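Grasport Gripper Comparison

The Grasport Gripper Comparison is a bench procedure for testing robot grippers on two-arm tabletop stations. It was drawn up at the Rileck workshop in Gremudthorpe by Anika Fitzsimmons, and the first full version is dated October 14, 2020. The procedure is used to choose between finger designs before a longer run of work is started with one of them. It does not rate arms, although the arm has some effect on every result.

Background

Before the comparison was written down, fingers at Rileck were swapped whenever an operator disliked the pair that was fitted. Notes were kept on paper and did not always say which fingers had been used. A set of trials in July had to be thrown out for this reason. Fitzsimmons proposed a fixed list of objects, a fixed order, and a single sheet for each pair of fingers. The name Grasport was first a label on the folder that held the sheets.

Finger types

The first edition covers 2 types. The pointed finger is narrow at the tip and is meant for thin edges and for objects lying flat. The Rweyemamu finger, named after the shop that supplied it, has a broad pad and a rubber face. It holds round and heavy things well but needs more room on each side of the object.

Both types fit the same mount. Changing a pair takes four screws, and the gripper has to be homed again afterward, or the closing width will be wrong. Early sheets that lack a homing mark in the top corner are not counted.

Procedure

A full comparison is 410 attempts, split evenly between the finger types. The operator places the object, starts the clock, and drives the arms by hand controller. An attempt ends when the object is released at the target or when 59 seconds have passed. A dropped object counts as a miss even if it lands in the right place.

The objects are common household and workshop items. Flat ones are given the most attempts, as they separate the finger types more clearly than boxes or bottles do. Nested plates are treated as one object when moved together and as separate objects when taken apart.

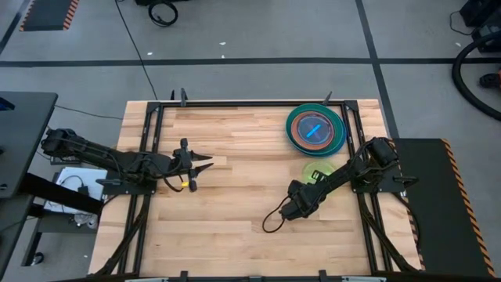 Cables are checked before each block of attempts. A cable that is too short pulls on the wrist near the end of its reach, and one that is too long can drag across the table and move the object. Either fault makes a gripper look worse than it is. The sheet has a line for cable changes, and a block in which a cable touched the object is run again.

Results and limits

In the first comparison the pointed fingers did better on flat objects and the broad pads did better on everything taller than a cup. Operators were slower with the pads at first and then evened out. The procedure has no measure of grip force, and wear on the rubber face is judged by eye. A later edition added a third finger type with a curved tip, but the older sheets cannot be compared with it directly because the object list was changed at the same time.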